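Gosselin (software)

Gosselin is a log review and access audit program developed by Praketti. It records changes to user accounts, file permissions and system settings, and keeps those records in a form that cannot be edited by ordinary administrators. It is used mainly by small lenders and payroll offices.

History

Work on the program was begun by Garnet Ross as an internal tool for comparing permission lists between two servers. Kirsty Gilchrist later rewrote the storage layer, replacing flat text files with signed blocks. Version 2 was released on 19th January, and a patch correcting time zone handling followed in February.

Design

Gosselin consists of a collector, a store and a report module. The collector runs on each monitored machine and sends entries to the store over an encrypted link. Each block in the store holds up to 200 entries and carries a hash of the block before it, so that a removed or altered entry is detected at the next check. Failed checks are written to a separate log – the main store is not changed.

The report module ships with 155 templates. Most cover sign-in events, group membership and shared folders. Reports can be exported as plain text or as comma-separated values.

Access to the store is divided among three roles: reader, reviewer and keeper. Only a keeper may set the retention period, and the change must be approved by a second keeper account. 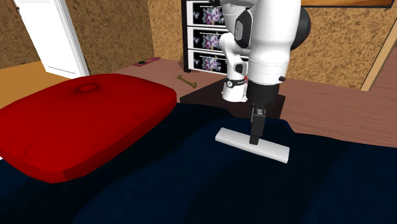
Simulated robot arm above a bed, rendered view.

Related software

Flistico, a separate product from the same developer, reads Gosselin stores but cannot write to them. Support for the older Nesville log format was dropped in version 2 – existing files must be converted before import.

See also

Audit trail
Access control list
Log management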